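Nirkutstead Town Football Club
Club Sustainability Grant: progress report, second period
Prepared by Annag Guthrie, club secretary, for the Van Leeuwen Foundation

1. Status

Work under the grant is on schedule except for the supporter share offer, covered in section 3. Spending is within the approved budget. The wage cap agreed in the funding letter has been in force since May and has not been exceeded.

2. Wages and debt

First-team wages are now tied to gate, bar and sponsorship income. Player sales and cup prize money are left out of the calculation and go to the reserve account when received. The club has moved all contracts to one standard form, with appearance payments listed on a separate schedule so that the monthly commitment can be read from a single sheet.

The loan from the former owner is being repaid at 800 a month. No payment has been missed. The tax arrears carried over from the previous board have been cleared, and the payment plan is closed.

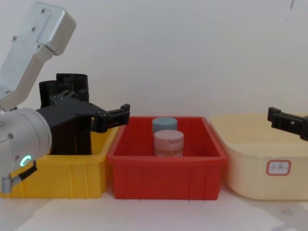
The remaining trade debt is owed to Zirden, which holds the catering contract. Zirden has agreed to take part of the balance as perimeter advertising for next season. A signed copy of that agreement is attached as Appendix B.

3. Supporter share offer

The target was 500 members at the minimum holding. Applications stand at almost 400. Two things held up the offer: the league asked for changes to the voting rules, and the printed forms had to be reissued with the corrected wording. The closing date has been moved back, with your program officer's consent. We do not propose to lower the target.

Members will elect 2 directors at the first general meeting. Nomination papers are drafted and are with the lawyer.

4. Ground and attendance

The ground holds 4,000 under the current safety certificate. The east terrace remains closed pending repair of the crush barriers, so the working limit is lower. The contractor, Wetine, has completed its survey and priced the job. The quote is higher than the sum in the original application, and we ask to move the unspent floodlight money across to meet the difference. The floodlights passed inspection and need only new lamps.

Saturday home games continue to carry the season financially. Midweek fixtures cover stewarding costs but little else.

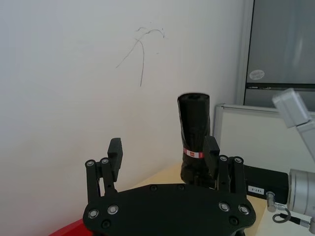 5. Financial controls

Britt-Marie Westerberg has taken over the monthly accounts. Every payment now needs two signatures, and the bank mandate has been updated to match. Management accounts go to all directors before each board meeting. The outside accountant raised one point, on the late banking of turnstile cash, and takings are now banked on the next working day.

6. Requests to the Foundation

a) Approval to transfer the floodlight balance to the terrace repair.
b) Written confirmation of the new closing date for the share offer.
c) Release of the next installment on the existing terms.

The next report will include the audited accounts and the result of the directors' election.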